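Mokuvum – ludoteca itinerante
Relatório de progresso, segundo período
Para: Bellini, apoio a projectos locais
De: Yetunde Odukoya

Segue o ponto de situação. Vai mais curto do que o anterior, a carrinha está na oficina outra vez e passei a manhã ao telefone. O quadro das despesas vai em anexo separado, no vosso modelo novo (duas colunas ficaram em branco, explico em baixo).

Paragens

Estamos com 14 paragens fixas. No plano eram menos, mas as duas escolas do lado norte de Sanddale pediram para entrar e coube no percurso sem mais gasóleo que se note. Quinta-feira continua a ser o dia mais cheio. A paragem do mercado mudou de sítio por causa das obras na praça, agora ficamos atrás da biblioteca, pior para quem vem de carrinho de bebé mas com sombra. O horário mantém-se, só a última paragem passou das 18h para as 17h30 porque escurece cedo.

A paragem do centro de saúde fica suspensa até haver autorização nova. Pedido entregue, sem resposta. Voltei a insistir por escrito em Novembro.

Empréstimos

Temos 101 famílias inscritas. Os jogos de tabuleiro saem muito mais do que esperávamos, os puzzles grandes quase não saem (ocupam uma prateleira inteira, proponho deixá-los nas escolas durante o inverno). Atrasos nas devoluções: alguns, nada de grave. Deixámos de cobrar caução e não se notou diferença. Peças perdidas é outra conversa, os dados desaparecem todos. Comprámos um saco deles.

Jogos cooperativos fazem falta para os mais pequenos, até aos cinco anos. É o que mais nos pedem ao balcão e temos três títulos, sempre fora.

Catálogo

Chegámos a quase 500 artigos registados no Testport. O registo foi mais lento do que o previsto. O programa não aceita conjuntos, cada caixa tem de ser um artigo, e tivemos de refazer as fichas todas das cozinhas de brincar e dos comboios. Está feito. Falta a categoria dos brindes e miudezas, que chegam em sacos nas doações e que ninguém sabe bem onde arrumar: caixinhas, porta-chaves, figuras, coisas de personagens. Não dão para emprestar, perdem-se logo. Mas as crianças adoram e passam a vida a pedir. A ideia é usá-los na mesa de trocas (leva um, deixa um), sem registo individual, só com uma ficha por tipo.

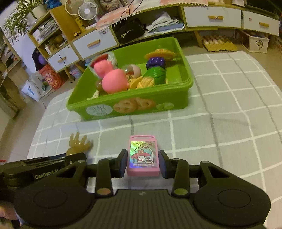 Caixinha cor-de-rosa da My Melody, etiqueta holográfica. Categoria: miudezas.

A mesa de trocas experimentou-se em 2 paragens. Correu bem numa, na outra houve choro e um pai aborrecido porque o filho trocou um carrinho bom por um autocolante. Passámos a pedir que o adulto esteja ao pé. Queremos alargar às restantes na primavera, com uma caixa com divisórias em condições. Orçamento pedido, ainda não chegou.

Doações: o espaço está no limite. Recusámos peluches no último mês todo e vamos continuar a recusar. Brinquedos a pilhas só com a tampa do compartimento no sítio. Pus um aviso na porta mas há quem deixe os sacos à noite na mesma.

Limpeza e segurança

Nova rotina de lavagem a funcionar desde o início do período. Plásticos lavados à segunda volta de empréstimo ou antes se vierem sujos, madeira só com pano. Peças pequenas verificadas uma a uma antes de irem para a caixa dos menores de três, e isto demora. Tirámos de circulação um lote de argolas rachadas. Não houve acidentes a relatar.

Contas

Gasóleo dentro do previsto. Seguro pago. Reparação da carrinha acima do previsto, foi a embraiagem, factura em anexo. As colunas em branco do quadro são "comunicação" e "formação": na primeira não gastámos nada, na segunda a sessão foi adiada e o valor passa para o próximo período, se concordarem. Preciso dessa resposta por escrito, por favor, a contabilidade não aceita um telefonema.

Sobrou algum dinheiro no material de arrumação. Gostava de o passar para jogos cooperativos, pela razão que já disse.

Atrasos e pendentes

- autorização do centro de saúde
- sessão de formação (nova data por marcar)
- etiquetas novas para as caixas, a gráfica enganou-se na medida e vai repertir sem custo
- questionário às famílias: escrito, falta imprimir
- decisão sobre os puzzles

O questionário ia sair neste período e não saiu, falha nossa. Sai com as primeiras paragens depois da carrinha voltar. Se quiserem acrescentar alguma pergunta digam até lá.

Mando as facturas que faltam assim que a oficina enviar a segunda via.

Yetunde Odukoya
Mokuvum, Sanddale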